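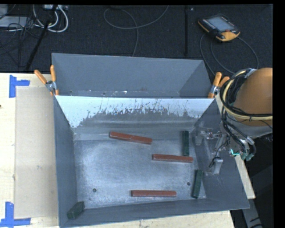 천 번째까지

채용 공고에는 '데이터 수집 보조'라고 적혀 있었다. 근무지는 Bornton 물류단지 뒤편의 2층 건물이었고, 1층은 Gasser라는 포장재 회사가 창고로 썼다. 계단을 올라가면 Inico라고 적힌 유리문이 나왔다. 나는 11월부터 그 문으로 출근했다.

일은 간단했다. 상자 안에 막대를 던져 놓는다. 로봇이 막대를 집는다. 집으면 성공, 놓치면 실패로 표시한다. 막대가 다 나오면 다시 쏟아 넣는다. 그것을 되풀이해서 한 차수에 1000건을 채우는 것이 내 몫이었다.

막대는 빨간 것과 초록 것이 있었다. 상자는 회색 금속이었고 뒤에 똑같이 회색인 상자가 하나 더 붙어 있었다. 두 상자가 만나는 모서리는 주황색 손잡이가 달린 집게로 물려 놓았다. 첫날 나는 그 집게가 임시로 해 둔 것인 줄 알고 언제 제대로 고정하느냐고 물었다. 팀장은 이게 제대로 고정한 거라고 했다.

"집게 위치 바뀌면 안 돼요. 상자가 조금만 밀려도 그날 데이터는 못 써요."

그래서 아침마다 제일 먼저 하는 일이 집게를 손으로 눌러 보는 것이었다. 그다음에는 탁자에 붙은 파란 테이프를 확인했다. 테이프 모서리와 판의 모서리가 맞는지 보고, 맞으면 기록지에 동그라미를 쳤다. 기록지는 종이였다. 나머지는 전부 컴퓨터에 저장되는데 동그라미만 종이에 쳤다.

막대를 넣는 데에도 요령이 있었다. 처음에 나는 막대를 가지런히 놓았다. 서로 겹치지 않게, 벽에서 조금 떨어지게 놓으면 로봇이 잘 집었다. 첫날 오후의 성공률이 아주 높았다. 나는 일을 잘한 줄 알았다.

다음 날 아침에 팀장이 내 자리로 와서 화면을 보여 주었다. 전날 내가 놓은 배치가 작은 그림으로 줄줄이 떠 있었다. 다 비슷했다.

"이렇게 하면 쉬운 것만 배워요. 구석에도 넣고, 벽에 기대게도 하고요. 그냥 던지세요."

"던지면 못 집는데요."

"못 집는 것도 필요해요."

그날부터 나는 던졌다. 그런데 던지는 것도 금방 버릇이 되었다. 오른손으로 던지면 막대가 왼쪽 앞 구석으로 몰렸다. 왼손으로 던지면 뒤쪽 벽에 맞고 가운데로 돌아왔다. 며칠이 지나자 나는 던지기 전에 어디로 갈지 대강 알게 되었다. 아는 대로 가면 다시 꺼내서 던졌다. 기록지 여백에 손을 바꾼 횟수를 적어 두었는데 그걸 보자고 한 사람은 없었다.

로봇이 가장 어려워한 것은 구석에 비스듬히 낀 막대였다. 벽과 벽이 만나는 자리에 막대가 걸치면 팔이 내려왔다가 멈추고, 손목을 조금 돌리고, 다시 내려왔다. 그러다 벽 앞에서 그만두고 올라갔다. 실패. 다시 내려와서 이번에는 다른 막대를 집으러 갔다. 나는 그것을 '미루기'라고 불렀다. 정식 이름은 따로 있었고 입력창에도 그 이름으로 골라야 했지만 속으로는 계속 미루기였다.

색도 문제가 되었다. 팔은 빨간 막대를 먼저 집는 날이 많았다. 바닥이 닳아서 허옇게 된 곳에서는 빨간색이 잘 보이고, 초록색은 벽 쪽 그늘에 들어가면 벽과 비슷해졌다. 내가 보기에도 그랬다. 눈을 가늘게 뜨면 초록 막대가 벽의 일부 같았다. 나는 초록 막대를 일부러 그늘에 넣기 시작했다. 누가 시킨 것은 아니었다. 성공률이 떨어졌고, 팀장은 그래프를 보더니 좋다고 했다. 내가 한 일 때문에 숫자가 나빠졌는데 칭찬을 들은 것은 그때가 처음이었다.

점심은 1층 Gasser 사람들과 같은 식당에서 먹었다. 그 사람들은 위층에서 무얼 하느냐고 가끔 물었다. 나는 막대를 상자에 넣는다고 대답했다.

"그럼 누가 빼요?"

"로봇이요."

"빼면 또 넣고요?"

"네."

그쪽에서 한참 생각하더니 자기들도 비슷하다고 했다. 상자를 접고, 실어 보내고, 납작한 상자가 또 들어오고, 그걸 또 접는다고 했다. 국이 짠 날이었다. 우리는 국 이야기를 조금 하고 헤어졌다.

오후에는 속도가 떨어졌다. 로봇은 같은 속도였으니 떨어진 것은 나였다. 팔이 움직이는 동안에는 가까이 가면 안 되기 때문에 나는 노란 의자에 앉아 기다렸다. 팔이 제자리로 돌아가면 일어나서 막대를 던졌다. 조종기는 바닥에 두었다. 탁자 위에 두면 던질 때 걸렸고, 벽에 걸면 줄이 짧았다. 줄을 밟지 않으려고 나는 늘 상자 왼쪽으로 돌아서 다녔다. 퇴근길 지하철역에서도 기둥을 왼쪽으로 돌았다.

보고는 Werora라는 프로그램에 올렸다. 차수와 건수를 넣고, 특이 사항 칸에 글을 쓰게 되어 있었다. 처음에는 '없음'이라고만 썼다. 그러다가 칸이 비는 것이 아까워서 본 것을 쓰기 시작했다.

빨간 막대 벽에 기대어 섬. 두 번 시도 후 성공.
초록 막대 들었다가 상자 위에서 놓침. 원래 자리로 떨어짐.
오전에 햇빛이 바닥까지 들어옴. 블라인드 내림.
막대 두 개가 나란히 붙어 하나로 보임. 나도 처음에 하나로 봄.

마지막 것을 쓰고 나서 지울까 하다가 두었다. 이틀 뒤에 답이 달렸다. 팀장이 아니라 모르는 계정이었다. '이런 배치 30건만 더 부탁드립니다.' 그게 전부였다. 나는 다음 날 오전을 막대 두 개를 나란히 붙이는 데 썼다. 던져서는 그렇게 되지 않아서 손으로 놓았다. 빨간 것과 빨간 것, 초록 것과 초록 것, 빨간 것과 초록 것. 색이 다르면 나도 헷갈리지 않았고 로봇도 덜 헷갈렸다. 같은 색이면 팔은 두 막대의 가운데로 내려왔다. 틈에 닿으면 막대가 양쪽으로 벌어졌고, 팔은 빈손으로 올라갔다. 벌어진 다음에는 쉽게 집었다.

서른 건을 채우고 나서 특이 사항에 그렇게 썼다. 벌어진 다음에는 쉽게 집음. 이번에는 답이 없었다.

열흘쯤 지나서 팔의 프로그램이 바뀌었다. 밤사이에 학습한 것을 올렸다고 했다. 팀장이 옆에 서서 보았고 나는 평소처럼 막대를 던졌다. 오른손으로 한 번, 왼손으로 한 번. 초록 막대 하나가 앞쪽 왼편 구석에 비스듬히 박혔다. 내가 수없이 실패라고 눌렀던 자리였다.

팔은 뒤쪽의 빨간 막대부터 꺼냈다. 다음은 가운데 것이었다. 오른쪽 벽 밑의 초록 것도 꺼냈다. 구석의 것은 남겨 두었다.

"여전히 미루네요."

내가 말했다. 팀장은 그 말을 처음 들었을 텐데 무슨 뜻인지 묻지 않았다.

상자에 막대가 하나만 남았을 때 팔이 구석으로 내려왔다. 손목이 돌아갔고 멈추었다. 나는 손을 실패 쪽 키에 올려놓고 있었다. 팔은 끝으로 막대의 머리를 살짝 밀었다. 막대가 벽에서 미끄러져 바닥에 누웠다. 팔이 조금 올라갔다가 다시 내려와 그것을 집었다.

나는 손을 옮겨 성공을 눌렀다.

"저거 누가 가르쳤어요?"

팀장이 화면을 뒤로 돌려 보면서 물었다. 나는 모른다고 했다. 그러고 나서 생각해 보니 짚이는 것이 있었다. 둘째 주에 팔이 계속 실패하기에, 손으로 팔을 잡고 끌어서 시범을 보여 주는 차수가 있었다. 그날 나는 구석에 낀 막대를 바로 집지 못해서 한 번 밀고 집었다. 여러 번 그랬다. 깨끗한 시범이 아니라서 버려질 줄 알았고, 특이 사항에도 '조작 미숙'이라고 썼다.

그 말을 팀장에게 했다. 팀장은 기록을 찾아보더니 버린 줄 알았는데 들어가 있다고 했다. 지울지 말지는 회의를 해 봐야 안다고 했다. 나는 알겠다고 했다.

팀장이 자리로 돌아간 뒤에 다음 판을 준비했다. 막대를 모아 쥐고 의자에서 일어났다. 그날 건수는 아직 많이 남아 있었다. 집게를 한 번 눌러 보고, 줄을 피해 왼쪽으로 돌아가서, 왼손으로 던졌다. 막대들이 뒷벽에 맞고 가운데로 돌아왔다. 나는 그것들을 꺼내서 다시 던졌다.

네 시가 조금 넘어서 Werora에 알림이 떴다. 전에 답을 달았던 그 계정이었다. 구석에 낀 막대를 밀어서 집는 시범을 더 해 줄 수 있느냐고 물었다. 건수는 적혀 있지 않았다. 나는 몇 건이 필요하냐고 답을 쓰고, 기다리는 동안 초록 막대를 앞쪽 구석에 세웠다.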